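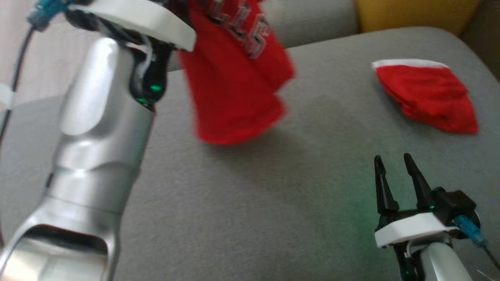

Sectional sofa

Reading time: 4 min

Search entries Go Clear

A sectional sofa (also sectional, corner sofa or, in older catalogs, section couch) is a seat for several persons which is made of two or more separate parts, placed together to form one piece of furniture. The parts most often meet at a right angle, so that the whole has the shape of the letter L. A sectional with two corners has the shape of the letter U. The name is used both for sofas whose parts are joined with metal hooks and for those whose parts only stand close to each other.

Construction

Each part has its own frame, usually of solid wood or of board, and its own legs. On the frame are fixed springs or flat webbing, and on these lie the seat cushions. The cushions may be loose or sewn to the base. In many models the front edge of the seat cushion is rounded and finished with piping, a thin cord covered in the same fabric, which protects the seam from wear.

The back is made in two ways. In the tight back, the filling is inside the frame and cannot be removed. In the loose back, separate cushions stand against a low rear wall. Loose back cushions need to be shaken and turned from time to time, but their covers can be changed for another color without buying a new sofa.

The part without arms is called the armless chair. The part which fills the angle is the corner, or wedge if its front is curved. The long part on which a person can put the legs is the chaise. In the shop, the side of the chaise is given as "left" or "right" seen by a person who stands in front of the sofa and looks at it. Makers do not all follow this rule, and the buyer should compare with the drawing.

Fabric

Gray has been for many years a usual color for the seat. A heathered gray, where lighter and darker threads are woven together, hides dust and small marks better than a plain one. Velvet and similar pile fabrics are softer to touch, but the pile takes the mark of the hand and should be brushed in one direction.

The resistance of a fabric is tested by rubbing. The workshop Tullis, in the town of Tekby, sells its covers in two grades, of which the stronger is advised for families with children or animals. Its pattern book from the first years lists 78 fabrics, and the present one lists 16. 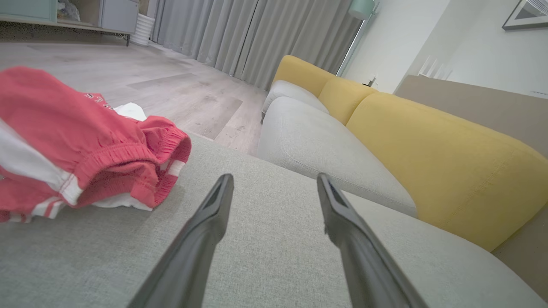
Vol. 9, p. 391

Color of the cushions

Mixed coloring, in which the seat and the back do not match, became common when loose backs began to be sold separately. A light gray seat with mustard-yellow back cushions is a well-known combination. The strong color stays on the back, where it receives less dirt, and the neutral color stays on the seat, where a worn cushion can be replaced more easily. The shade of a replaced cushion will differ a little from the older ones during the first months.

Use in the home

Besides sitting and lying, the sectional has a second life as a work surface. The most frequent such use is with laundry. The seat is wide and low and it does not scratch, and clothes can be sorted along its length by owner or by kind: shirts on one part, shorts and trousers on the next, small white things at the end. In the survey of living rooms made by Nanami Mizuno in the district of Zendthorpe, 340 households were visited, and about half of them said that clean clothes were put on the sofa before folding. Mizuno calls this stage "the waiting pile" and notes that it is often longest on Saturday.

Sports clothes are difficult to fold on a soft seat. The fabric slides, and elastic waistbands and ribbed cuffs pull the garment together again. The usual advice is to hold a jersey by the shoulders, let it hang, and lay it down with the printed side under. Shorts are folded first along the middle, so that the side seams lie one on the other, and then once across. Smaller pieces should be looked for inside the larger ones, as a white sock or undershirt is easily left in the fold of a red garment and can take color from it if both are damp.

Care

- Vacuum the gap between the seat and the back with the narrow nozzle.
- Change the places of the seat cushions if they have the same size.
- Do not leave damp clothing on the seat. Red and dark blue dyes may pass to a light fabric.
- Remove cushion covers only when the label permits washing. Close the zipper before the wash.
- Move each part separately. If the sofa is pulled by one end, the joining hooks bend.

A fresh dye stain should be pressed with a clean white cloth and cold water. Rubbing makes the stain wider and raises the fibers.

Name

The trade does not agree on a plural. "Sectionals" is usual in shops, while the furniture dictionary of Haque gives only "sectional sofas" and treats the short form as an adjective. The same work reserves the word "modular" for sofas where every part may stand in every position. Many sectionals are not modular by this measure, because their end parts have an arm on one side only.

Related entries

Armchair
Back cushion
Chaise
Folding of clothes
Laundry basket
Ottoman
Piping (upholstery)
Upholstery fabric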